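Chapter 4
Storage on the Work Surface

In this chapter
Small-item storage and where it belongs
Open compartments, drawers and trays
Measuring a table before choosing an organizer
Keeping walkways and cords under control

Chapter 3 dealt with storage that stands on the floor or hangs on the wall. This chapter moves to the table itself. A table is the surface people use most, and it fills up fastest. Pens, clips, keys, glasses and plates end up on it during the day and stay there unless each has a place to go.

Small-item storage is any holder meant for things that fit in one hand. The term covers desk organizers, trays, jars and shallow drawers. In a survey of shared rooms made for the Harngate course, students listed 264 loose items left on tables at the end of a working day. Of these, 91 were writing tools, and 39 were cords or adapters. The rest had little in common, and this is the usual difficulty. A holder with one large space soon becomes a heap. A holder divided into small compartments keeps unlike things apart, but each compartment limits what can go in.

Position matters as much as the type of holder. An organizer in the center of a table can be reached from every side, so it suits a table that several people share. It also takes up the space where a large sheet of paper or a serving dish would go. At a desk used by one person, the back corner on the side of the writing hand is usually better.

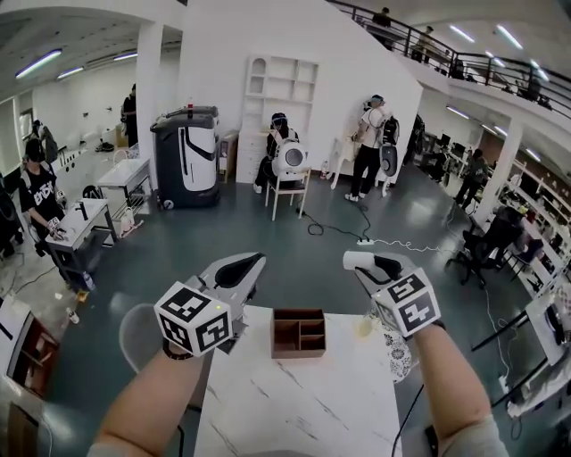 Figure 4.1 A wooden organizer with small compartments at the center of a table. A glass and a patterned plate share the surface.

Tableware and desk supplies often meet on the same table, as they do in Figure 4.1. Ross Rankin, who planned the study rooms at Kostum, used a simple rule for such tables: supplies stay in the organizer, and anything that holds food or drink leaves with the person who brought it. The rule works only if there is a shelf or counter nearby – a long walk to the kitchen means the glass stays where it is.

Before choosing an organizer, measure the length and depth of the table and mark the area that must stay clear for work. Then sort the items by how often they are used. Things used every day go in the open compartments. Things used once a week can go in a drawer or on a shelving unit.

Cords need a separate plan. They may hang past the edge of a table or cross the floor on the way to a power strip, and both paths should be drawn on the room plan. Section 4.1 begins with that drawing.

Key terms: small-item storage, compartment, clear area, shared surface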